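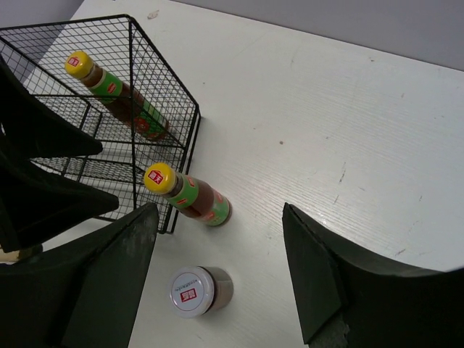 Wrist view over the table at the Dekport bench, with bottles and a jar at the two-tier rack.

Progress Report: Gripper and Camera Comparison for Tabletop Sorting
Prepared for the Brament program office
Jan 9, 2024

Summary

This report covers work on the second phase of the Brament award. The phase asks whether a low-cost pair of arms can load bottles and jars into a small wire rack, and which gripper fingers and camera views are needed to do it. Finger testing is complete. Camera testing is about half done. We are on schedule and have spent less than planned on hardware.

Work completed

The bench at Dekport carries two arms on the front edge of one table, with the rack between them. Both arms run on the Kushwaha controller. Early in the phase we had repeated dropouts on the right arm that looked like controller faults but were caused by a worn cable connector. After that was replaced we threw out the affected runs and started the count over.

We have logged 3610 grasp attempts since the restart, split between two sets of fingers. The first is the flat wide finger that came with the arms. The second is the Wasska finger, which has a softer pad and a narrower tip. Objects are ordinary kitchen items: sauce bottles, spice jars and short glass jars with wide lids.
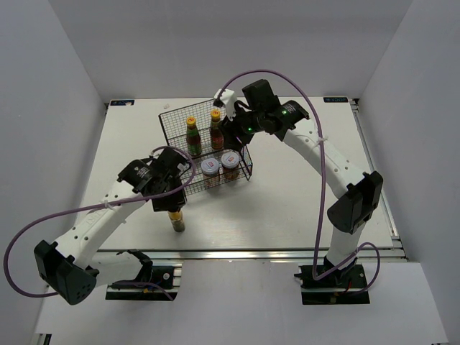 Operators may use either arm for any item. In practice most of them use the left arm for the front tier and the right arm for the back tier, and the arms rarely have to cross. We had planned a separate test of hand-offs between the arms. We now think it can be dropped, and would like your agreement before we take it off the list.

Finger results

The flat finger was better than we expected on glass bottles. It holds them firmly along the body, and the bottle does not turn much during the lift. It is weaker on short jars lying on their side, where the pads touch the table before they close. The Wasska finger handles those jars well but lets tall bottles swing.

Pad wear is a cost item. The flat fingers scuff along the tip and edges but keep working. The Wasska pads had to be changed after 127 hours of use, and a new set takes 60 minutes to fit and calibrate. For that reason we recommend keeping the flat finger as the standard and using the Wasska finger only for the jar trials.
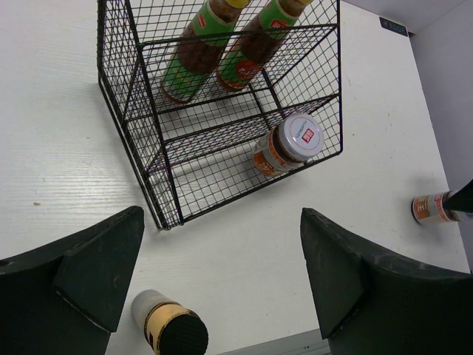 Camera results

We are comparing a fixed camera that sees the whole table with small cameras mounted at the wrist. The fixed view is good for planning a reach and for reviewing failures afterward. It is poor at showing the gap between the fingers, and the wire mesh makes depth hard to judge from that distance.

The wrist view solves most of this. Its drawback is that the fingers hide a good part of the table, and items behind them can be missed until the arm moves. Operators who had both views on screen made fewer failed closes than those who had only one. Full numbers will come with the next report.

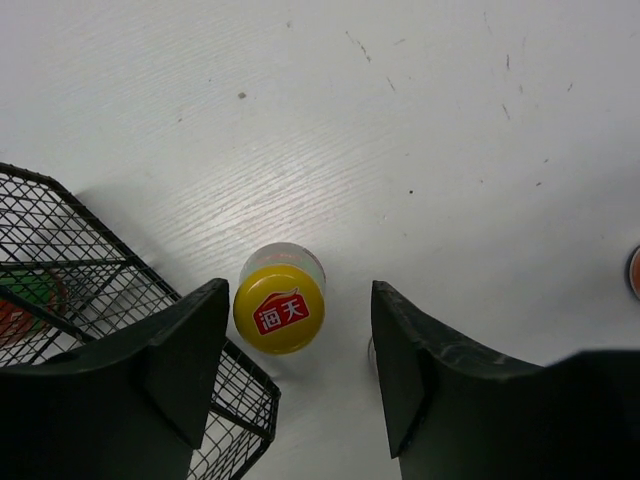

Yellow-capped bottle in the gap between the fingers, from the wrist camera.

Open issues

Reaching straight down on an upright bottle is still slow. From directly overhead the cap covers much of the body, and operators tend to stop and adjust before closing. We will try a steeper camera tilt - the bracket allows it without new parts.

Tabletop lighting also needs attention. Mesh shadows on the white surface have confused the edge detection on several runs.

Next steps

Finish the camera comparison with the flat fingers, then repeat a shorter set with the Wasska fingers. Purchase 2 spare pad sets from the remaining hardware budget. The final report for this phase is due in July, and no change to the budget or end date is requested.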